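Vullville Shared Kitchen
Minutes of the April members' meeting

Olumide Balogun opened the meeting at 7:20 and thanked everyone for coming out in the rain, and for the two lemon loaves, which were very much appreciated and did not last past the second item. There were 16 members present. The March minutes were accepted with one spelling corrected (it is Katiyar, with a K, and we do apologize to them).

Counter and backsplash. Members had many kind things to say about the green mosaic tile now that the grout is finished, and a long and happy conversation followed on whether the marble counter wants a mat under the toaster. It was left that we would try one for a month. Please use a cutting board every time, even for one lemon.

Toasters. The two-slice toaster and the toaster oven both stay. Some felt we could give one up to gain space, but the Saturday breakfast people spoke up warmly for having both, and the idea was dropped. Please take the towel off the top of the toaster oven before switching it on. Crumb trays to be emptied by whoever closes up.

Tea things. We spent $78 on tea and coffee last quarter, nearly all of it tea. The Stash box keeps wandering about the counter, and it was agreed that it should live by the kettle. Olumide will write labels for the canisters and jars along the back wall, as several of us have opened the wrong one more than once.

Play food. Masalance have kindly passed on some toy fruit for the children's lunch table, and the teal plate has been set aside to go with it. The pieces are to be wiped down after each session and put back on the plate, please, and kept out of the real fruit bowl.

Shelving. Pilell quoted $100 for a second shelf, fitting included. Members liked the price but wanted to know how deep the shelf would be. Olumide will ask and bring the answer next time.

Any other business. We are on the last pack of paper towels. More to be ordered this week.

The meeting closed at 8:45, with thanks to those who stayed to wash up.

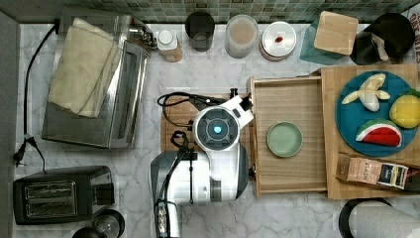

The kitchen counter, with the toy fruit on its teal plate (items 1 to 4).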